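3.2 Trays, tabletops and the habit of putting things down

Before we turn to the interviews, it seems only fair to say a little about the humble tray, which came up in our conversations far more often than either of us had expected.
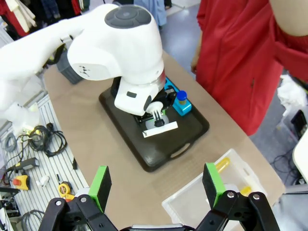

Figure 2. A dark brown plastic tray in use on a beige tabletop, with a white card lying flat on it.

We spoke with people in eight households in Lornholm and Pulbridge, usually over tea and usually for a good deal longer than we had promised, and in six of them a tray had a settled place in the day. One retired couple kept theirs by the front door for keys and letters. Another household had three generations' worth stacked beside the stove, and the grandmother could tell us which aunt had brought each one. Karabulut, who did most of the visiting, came to feel that a tray works as a kind of borrowed table — a small patch of order that can be carried off whole when supper is ready.

This fits rather nicely with Trindade's earlier work in Trernberg, where families spoke of "clearing" a surface when they meant only that everything on it had been moved onto something with a rim. Color mattered to our speakers as well. Darker trays were thought to be for everyday use, and patterned ones came out for guests, most of all in April, when relatives tend to visit. We return to guests and their trays in Section 4.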